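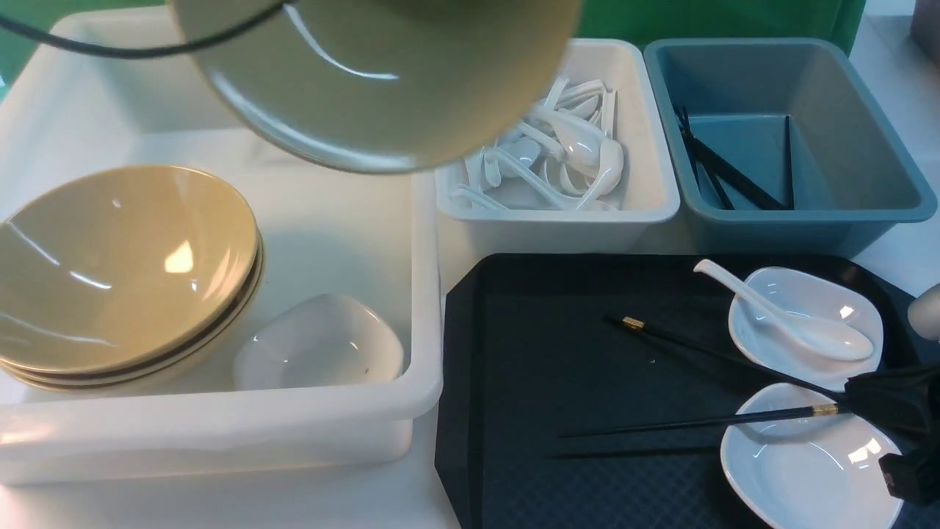
Gráinne Corrigan wrote in to ask why a planner needs an opinion about chopsticks. She had been running Murent on mugs since September, the mugs were fine, and then somebody at her end put cutlery on the list.

Fair question. A mug forgives you. A chopstick is a thin dark line with a thin dark shadow beside it, and on a black tray a depth sensor will happily report neither. Most grasp planners pick whichever line looks more confident. Murent 3 keeps both candidates alive until the wrist is close enough to tell them apart, then drops the loser and replans the last stretch of the approach. Gráinne has since moved on to complaining about our licence dialogue, so we're counting that as a win.

Murent 3: grasp and sort planning for tabletop work

What it does
Takes a colour and depth stream, a description of your arm and gripper, and a list of what belongs in which bin. Gives back a trajectory and a reason. The reason is plain text, and you will come to resent how often it's right.

Thin objects
Chopsticks, skewers, stir sticks, pens. Pairs lying close together can be taken in one closure if your jaws open wide enough. Turn this off with pair_grasp=false if your customer likes them delivered individually.

Nested objects
Stacked bowls are modelled as a stack, with each rim tracked separately. Glazed ceramic throws highlights that move when the camera does. The Pevton filter (included) ignores them. The old filter treated them as objects, and once spent a whole afternoon trying to pick one up.

Heaps
Spoons in a heap are planned top down. Murent won't promise you a particular spoon. It will get you a spoon.

Specifications
Replan time, last stretch: 316 ms
Object models supplied: 2,796, of which more than 300 are tableware
Control interface: Kadrić bridge, or your own over a socket
Simulator: included, same planner binary
Operating system: Linux. We get asked about the other one. Still Linux.

Licensing
$333 per arm per month, simulator seats free. Support comes from the Brutonham office, weekdays, by people who wrote the thing and are therefore a bit defensive about it.

Known issues
Clear glass. We're working on it.
The licence dialogue. See above.

Page updated 23 Jan 2018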